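Estine Community Suppers: where we are at the end of the first season

December 22, 2021

Hi Capucine,

You asked for something short and readable this time, so I've left the spreadsheet for the attachment and I'm just going to tell you how it's going. Mostly well! A couple of things are behind, and I'll get to those.

The suppers themselves

We set out to run a home-cooking course that ends every week with everybody sitting down together, and that part has worked from the very first night. We've served 382 plates of food since the season opened, counting helpers and the kids who come along with their parents. The Gitcombe group fills up first every time. The Tanguy group was slow to get going (the bus times changed on us right after we printed the flyers, which was maddening) but it has a steady crowd now, and they are by far the louder bunch.

Nermin Karabulut is teaching both groups. She has dropped two of the recipes we listed in the proposal, the fish pie and the stuffed cabbage, as they ran so long that people were eating with their coats on. In their place we have a red lentil soup and a potato and egg skillet that you can get on the table fast on a weeknight. I know the proposal promised twelve recipes. We have eleven tested and written up, and the last one is a rice pudding that she and I are still arguing over. She wants orange peel. I don't.

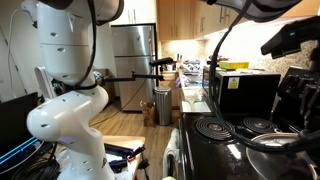 Can people join partway through the season?
They can, as long as there's a place open in their group. Each evening stands by itself, so a newcomer just starts with whatever is on the menu that night and picks up the handouts for the weeks they missed.

Money

The food budget is tight but holding. Oil and flour both cost us more than I had planned on, and I covered that by moving some of the printing money over, which your letter said we could do up to the limit without asking first. I did have 80 recipe booklets printed in December and we've given out most of them. The rest are going to the Gitcombe library, where Dagim Gebretsadik has offered us a spot by the front desk.

We also spent a bit on grocery vouchers so people could try the week's recipe again at home. This was Dagim's idea and I was lukewarm on it, I'll admit. I've changed my mind. People come back and tell us how the second try went, what they swapped, what their mother-in-law said about it, and those chats are now the best part of the evening for me.

What people told us

We handed out a one-page survey and got 60 back. The question I cared about was whether anyone was cooking more at home than before they came, and 41 said they were. A few wrote long notes on the back. One man said he'd never made a soup that didn't come out of a can and now his daughter asks for it. Another person said the chairs are terrible, and they're right, the chairs are terrible.

The thing people asked for most was help with small kitchens. Plenty of our folks have one good pan and two burners they can count on, and a recipe that wants three pots going at once is no use to them. Nermin is rewriting the chicken and the bean stew so each can be made in a single pan, and we'll test both before the new booklet goes out.

What's behind

The Forkomine sign-up page is late. It was meant to be live by now, and at the moment it takes your name and then loses your phone number. Panagiotis Panagiotou is fixing it in his evenings. Until then we're on paper and text messages, and I've been typing the lists up myself.

I'm also behind on the food safety certificates. Three helpers have theirs and two are waiting on a class date.
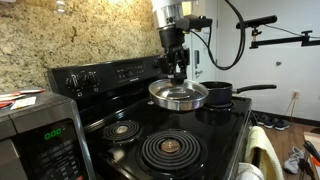
Plans for the spring

We'd like to keep both groups going and add a daytime one for people who work nights. I have some 153 names on the interest list, so I'm not worried about filling it. What I need from you is a yes or no on carrying the leftover travel money into spring. It isn't much, but it would pay for bus fare for the new group.

I'll send the final receipts with the next report, along with the rice pudding recipe, orange peel or no orange peel.

Thanks for everything, and please come eat with us if you're out this way.

Anatole Lefèvre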